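4. Running the simulated sorting trials

This section covers the simulated half of the Sketberg study. It assumes that you have installed the Trodadura scene package (section 2) and checked the licence key (section 3). If you only want to replay stored trials, go to section 6.

4.1 What a trial measures

A trial is one attempt by the arm to pick a part from the round feeder and place it in the blue bin. The policy is given camera views and joint positions only. It does not receive the true pose of any part. The simulator keeps those poses in a separate log, which the scoring script reads later.

The policy was trained on 3,000 recorded picks. The test set holds 306 start layouts, none of them used in training. Each layout fixes where the parts lie in the feeder and whether the bin already holds a part.

4.2 Loading the scene

1. Start the Bromov launcher and choose Feeder, single bin.
2. Wait for the status line to read Ready. The first load can take up to 9 minutes while the textures are built.
3. Open the View menu and switch on both the room camera and the wrist camera.
4. Step through a few layouts with the Next key. Check that the feeder, the bin and the gripper are all visible from the room camera.
5. In the wrist view, check that both fingers can be seen and that the gap between the tips is clear of the corner shading.

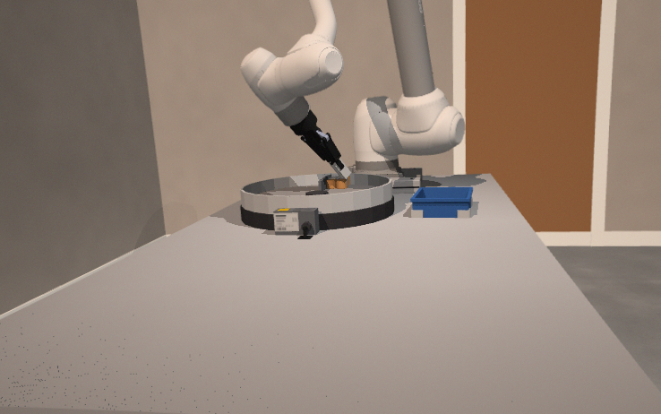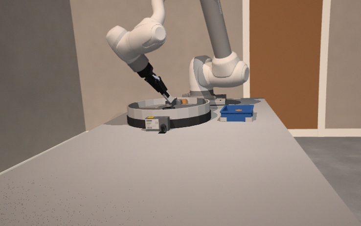
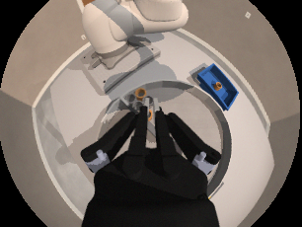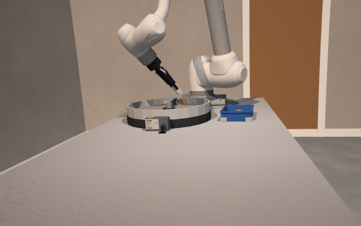
Figure 4. Simulated feeder and bin. The third view looks past the gripper fingers; the other three show the arm reaching towards the feeder.

Note: The black corners of the wrist view come from the lens model. Do not crop them. The policy was trained with them in place and its scores drop if they are removed.

Note: The print on the feeder's label cannot be read at the room camera's resolution. It plays no part in the task.

4.3 Running a batch

1. Set the seed in the Sin panel. Use the same seed for every policy you want to compare.
2. Set Repeats to 2.
3. Choose an output folder with nothing in it.
4. Press Run. The arm returns to its home pose between trials.
5. When the batch ends, save the log before closing the launcher.

Caution: Changing the camera pose during a batch makes the remaining trials invalid. The launcher does not warn you. Stop the batch, reset the scene and begin again.

Caution: Do not raise the physics step above its default. At larger steps small parts can pass through the fingers, and the log records these as missed grasps.

4.4 Scoring

A trial counts as a success if the part is at rest inside the bin when time runs out. A part resting on the rim is a failure. A part dropped back into the feeder may be picked again within the same trial.

Run the scoring script on the saved folder. It writes one row per trial, giving the layout number, the result and the stage at which a failed trial ended (approach, grasp, carry or release). Rows marked "check" need to be replayed by hand.

Most of our own failures were at the grasp stage, with parts lying against the feeder wall. Hoi-yan Leung's notes on wall grasps are in the docs folder. Questions about the scoring script should go to Su-chen Shih.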